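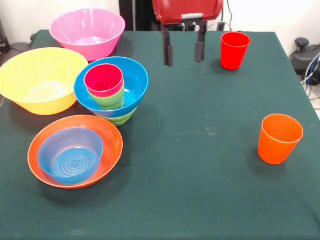 # The Bowls That Stay Out

Mahtab Fallahi keeps her good china behind glass and her plastic bowls where anyone can reach them. The plastic gets used every day. The china came out twice last year, and one of those times was to dust it.

She runs the kitchen at Murinstead, a shared house of 20 rooms built in 1895 as lodging for mill workers. Lunch is served at one long sitting. Most of it goes into plastic: soup, rice, sliced fruit, the yogurt that Kamran Ghorbani makes on the back burner and will not let anyone stir.

"I bought the first set in May, the year I moved in," Fallahi says. "I needed something for a picnic. Then the picnic was over and I kept reaching for them."

Plastic tableware has had a hard time in the home pages lately. Stoneware photographs better, and enamel has the camping crowd. But a bright plastic bowl is light, it stacks, and it can be handed to a four-year-old without a speech first. In a house where people of all ages eat together, that settles most arguments.

Color does a good deal of the work. At Murinstead the big yellow bowl is for salad or bread. Pink is for fruit. The wide orange one takes whatever needs to be passed, and a smaller blue bowl sits inside it when both are put away. Residents learned this without being told, and new ones pick it up in a week or so.

The cloth matters too. Fallahi lays dark green on the table because the colors stand out on it and because a hard tabletop makes plastic clatter. It does collect lint. She goes over it with a damp hand before lunch and leaves it at that.

## How they get put away

Stacking is where households differ. Ardalan Zamani, who washes up most evenings, nests everything by size and color, widest at the bottom. Parisa Shirazi builds towers. A magenta cup goes in a green one, the green one goes in a blue bowl, and if there is another cup to spare, the bowl goes on top of that. It takes up very little shelf, though Zamani says he has caught it on the way down more than once.

Both methods have the same weak point. Cups put away damp will grip each other, and the inner one has to be twisted loose. Fallahi's fix is to leave them upside down on a rack overnight and stack them in the morning. For a pair that is already stuck, she stands the outer cup in warm water and pours cold into the inner one.

## What wears out

Gloss goes first. A shiny bowl turns cloudy on the inside after enough scrubbing, and tomato sauce will leave an orange tint in anything pale. Fallahi uses a soft cloth and skips the scouring pad. She keeps the plastic out of the microwave and throws out any piece that has cracked, however small the crack.

Replacements rarely match. Muchen Dong, the newest resident, brought 2 blues from her last apartment, neither of them the blue already on the shelf. They went in with the rest. One is used for lemons and the other has become the place where people leave their keys.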